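Lunonari hand-held gripper set – what you get, and how our open day went

I've been selling the Lunonari for a while now, and the question I get most is still "can I come and try it?" Yes! We ran an open day on November 19, 2019 at the Carhuamaca workshop, and 21 people turned up, which was more than we had chairs for.

The set is a pair of hand-held grippers. You hold one in each hand, work the linked arms with your fingers, and the ridged gripping fingers close on whatever you're picking up. Sheyla Salazar ran the demonstration and she stuck to clothes and bedding the whole time, which I loved – cloth is the job everybody wants to see and it shows you very quickly how your wrists need to move.
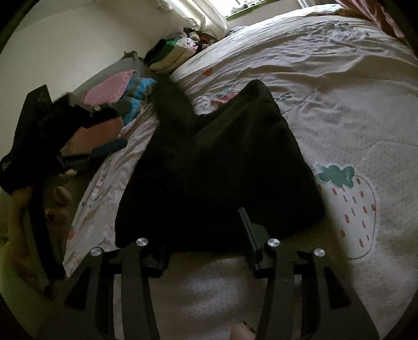 My own tip is to go for a hem or a cuff first and leave the middle of the garment alone until you've got the feel of it. Dark fabric is the harder one to learn on (the folds are tough to read indoors), so try something light at home before you move on to black. Sheyla disagrees with me and starts everyone on black. Her groups do fine!

The set ships with 2 grippers, a spare pair of fingers and the Irkov carry case. It's order number 1348, and the spare fingers on their own are 931. Left and right are packed separately, so check both sleeves before you write to me about a missing one.

We'll do another open day in April – same place, more chairs. Drop me a line if you want to be on the list, and bring a shirt you don't mind wrinkling.

Related items
Lunonari spare fingers, pair
Irkov carry case
Dornotness bench stand
Open day sign-up, April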